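Unit 4: Container Geometry and Pour Volume
Packaging Fundamentals, Section B
Instructor: Weronika Zawadzka

4.1 Body, shoulder, neck
A bottle is specified by three zones. The body carries most of the volume. The shoulder is the transition zone, and its radius controls how evenly the wall forms. The neck is dimensioned separately because it must match a closure.

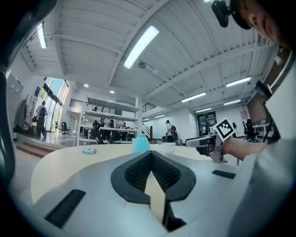
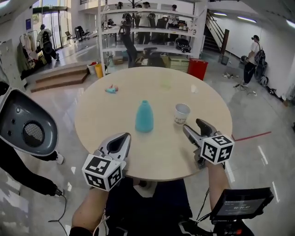 Fig. 4.1. Plastic bottle on a tabletop, two views.

4.2 Nominal and brimful capacity
Nominal capacity is the volume stated on the label. Brimful capacity is the volume held when the container is filled level with the rim. The difference is the headspace, also called ullage.

Worked case: the Brakden bottle holds 688 mL to the fill line. A headspace of 5 percent of nominal adds 34.4 mL, so brimful capacity is 722.4 mL. Carry one decimal place until the last step.

For open containers such as cups and bowls there is no closure, and headspace is set by handling. Use the tapered-cup formula:

V = (pi h / 3)(R² + Rr + r²)

where R is the inside radius at the rim, r the inside radius at the base, and h the inside height. Outside dimensions overstate the volume. Correct for wall thickness first.

4.3 Top load
Top load is the vertical force a filled, closed bottle withstands before it buckles. Failure usually starts at the shoulder or at the base corner. A sharp shoulder radius concentrates stress. A flat shoulder spreads outward under load and loses height.

The Tresness test set lists 1,807 readings. Drop the 377 taken on unfilled bottles before computing the mean. Report the standard deviation with it.

4.4 Problems
1. Find the brimful capacity of a 2,000 mL bottle with 4 percent headspace.
2. A cup has R = 40 mm, r = 28 mm, h = 92 mm. Find V in mL.
3. Repeat problem 2 with h reduced by 10 mm.

Reading for Saturday: Kaczmarczyk notes, sections 6 and 7.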